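Two arms, one phone: how many handover recordings before it learns anything?
Posted in Home and Hobby Robotics, October 2023

Iida Kiiskinen

Hi all, long-time reader, first proper post, so be gentle! I've got a pair of small arms bolted to a rail at the front of a white box and I'm driving them by hand to record examples. The task is simple to say: one arm picks a phone up off the cloth, carries it to the middle, and the other arm takes it. I've got 415 recordings so far and the model I trained on the September batch is rubbish at the taking part. It picks up fairly well (well, most of the time) and then the two grippers sort of dither at each other until I hit stop.
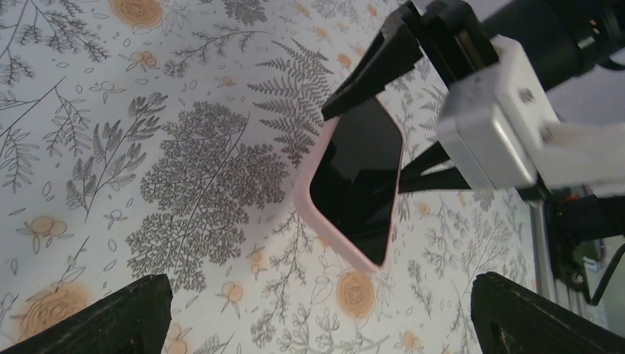 Pink-edged phone, wrist camera view.

I use one camera on the wrist and one fixed one that sees the whole box. Each recording is 30 seconds, whether the handover is finished or not. My cloth has a leafy print with orange flowers and I'm starting to wonder if that's daft, should I swap it for something plain? And do I just need more recordings, or different ones? I'd rather not spend another month on this if I'm doing it wrong.

Zisum

Keep the cloth. If you train on plain grey it'll fall over the first time anybody puts a tablecloth down. I'd get a second cloth and swap halfway, but that's me.

Your fixed 30 seconds would bother me more. If you finish early and then sit there with the arms still, you're teaching it that sitting still near the other gripper is a perfectly good thing to do. I had exactly this with a cup task. Trim the ends! I went back through mine, cut all the waiting, changed nothing else, and the dithering mostly went away. Took me an evening and a lot of tea.

Vainio

More data. I stopped at 508 and it was fine.

Endard

I'd say a bit of both, and please don't just pile on more of the same. Watch your own recordings back at half speed and look only at the moment when both grippers are near the phone. When I did this I found I was doing it three different ways depending on how tired I was. Sometimes the giving arm let go early, sometimes I pulled with the other one first, sometimes I stopped and had a think. A person watching can cope with that but the model just averages it into mush.
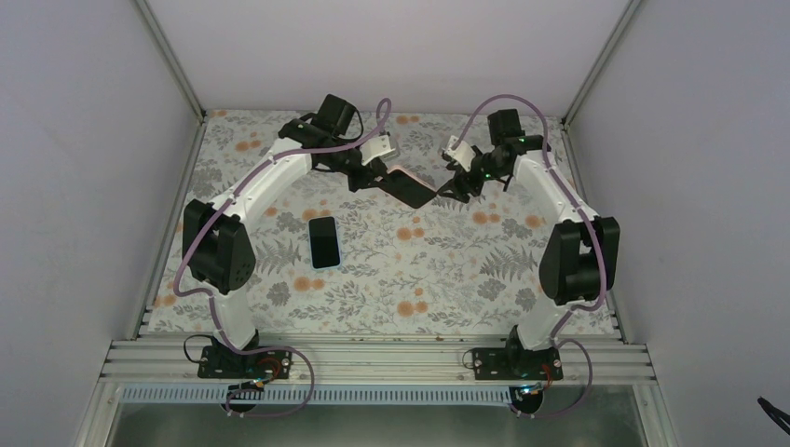

So pick one way and stick to it. Mine goes: giving arm stops dead, taking arm comes in and closes, short pause, giving arm opens, taking arm backs off. Say it out loud while you're driving if it helps (my other half thinks I've lost it, but it does help). Keep that order the same every time and vary everything else, so where the phone starts, which way round it's lying, the angle you hold it up at, and whether there's another phone on the cloth as well.

Check that the wrist view still shows you the edge of the phone when the second gripper arrives, too. On mine the other hand covered one end of it and I'd been relying on the fixed camera without noticing. Dark screens are a pain for this, and a case in a light colour is a lot easier to pick out.

And label the failures, don't bin them. I keep a folder of drops and misses and use it for testing.

Iida Kiiskinen

Thank you, this is brilliant! I went and looked and yes, I'm guilty of the stop-and-think one, loads of times. I'm going to trim the ends first, like Zisum said, then record a fresh lot using Endard's order and train on those by themselves. Will post back when it's run.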